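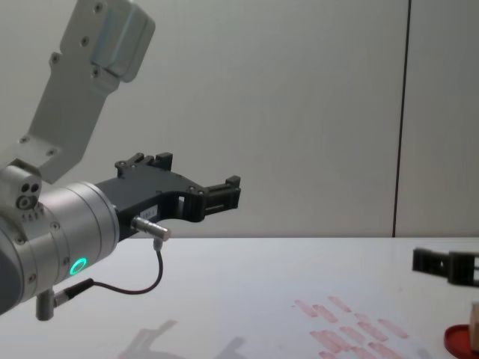
Flevitz, the company of puppet and mime theatre from Halport, will present its new family show "The Long Sleeve" in June. The show was written by Damilola Ezeani and is directed by Ifeoma Ekwueme. It tells of a tailor who makes a coat for a giant and must live one winter inside the sleeve. The giant's arm is the largest puppet of the company, and for its colours Ms Ezeani chose brushed silver and pale grey, with small dark screw holes along the surface, the same as on the metal arm over the white tabletop.

The show has no words and is suitable for children from the age of five. It will be played in the Surov Hall, which has 247 seats. Last season 2,465 visitors came to the performances of Flevitz.

"We wish that grandparents and children laugh at the same moment," said Ms Ekwueme.

Tickets are on sale from 21/05/2019 at the box office of the hall.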